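**Wesgate Shared Facilities Forum > Equipment and Storage > Condition of gray sorting bins**

**k.nautiyal** (Moderator)

Members are asked to comment on whether the gray bins in Room 143 should be relined or replaced before the December inventory. The present liners were fitted under work order 504. Several departments have reported surface wear, and the facilities office would like a recommendation in writing.

**binlow_stores**

Our department supports replacement. The wear on the back panel of the bin is no longer cosmetic in our view. Flaked material may transfer to the contents, and our intake procedure requires that all items be returned clean.
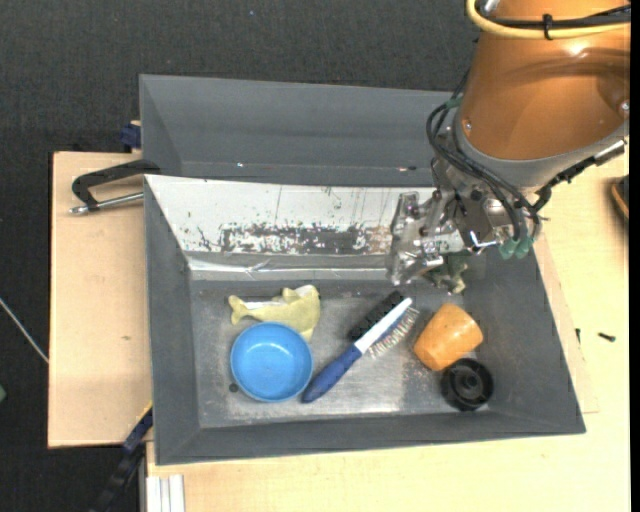 *Back panel and floor of the bin, with the blue bowl and the yellow-green fish in place.*

The ragged dark band runs along the lower part of the whitish panel and turns brownish toward its right end. The floor is scuffed as well, although we consider that acceptable.

**M_Rothe**

I respectfully disagree with the conclusion. Scuffing on the floor of a bin is ordinary use. The panel is a separate matter and can be relined at modest cost. Tirkmont quoted us $1,799 for a full replacement set, and I do not believe that expense is justified by one worn strip.

**binlow_stores**

The quotation from Tirkmont includes delivery and removal of the old bins. A relining quotation would need to include labor before the two figures could be compared.

**shiferaw.desk**

May I ask whether the wrinkled silvery strip below the panel is part of the liner? If it is tape, it should be removed and the edge cleaned before any new material is applied. We had an edge lift within one month when this step was omitted.

**M_Rothe**

I have no record of tape being issued for that bin. I will check the work order and report back.

**k.nautiyal** (Moderator)

Thank you. Mr. Rothe will confirm the nature of the strip, and Binlow will obtain a relining quotation with labor shown separately. Until a decision is made, please place bowls and small toys toward the front of the bins, away from the worn band. Replies will remain open for 15 days.

**shiferaw.desk**

Noted. We will move our items this afternoon.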